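Container deposit refund – crush the bottles or leave them whole?
Posted in Household & Recycling, Pridstead community help

fodor_back_lane
We've just moved to Pridstead and I've been saving our drink bottles in the garage for the refund. I've got 56 of the plastic ones so far and they take up a ridiculous amount of room. Can I squash them flat before I take them in, or does the machine need them whole? Also not sure whether the labels and lids have to come off. The council flyer only talks about the yellow bin.

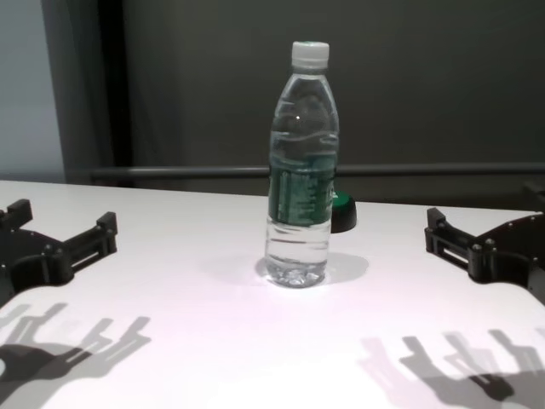

I'd like to get them all in one trip, as the car's pretty small and it's 30 minutes each way to the depot on Tesuvora Road. If the lids are a problem I'll sort that out before I go.

Herna37
Leave them whole. The machine reads the barcode on the label, so if the label's torn off or crumpled it spits the bottle back out and you get nothing for it. Empty them properly too, as it rejects anything with liquid left in it.

Lids can stay on at our depot. Some places want them off, so check the sign at the door.

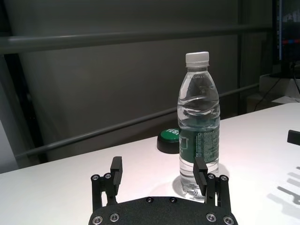
Plain water bottle, green label and white cap left on.

If you're short on space, garden bags hold a lot and you can hang them from the rafters. I go in February after the holidays and then not again until winter. Get there before 9 am if you can – the queue is awful by mid-morning and there are only 2 machines.

pelican_shed
just give them to the scouts, they pick up

fodor_back_lane
Thanks both. I'd already flattened a few, so those can go in the yellow bin. Will try an early run with the rest.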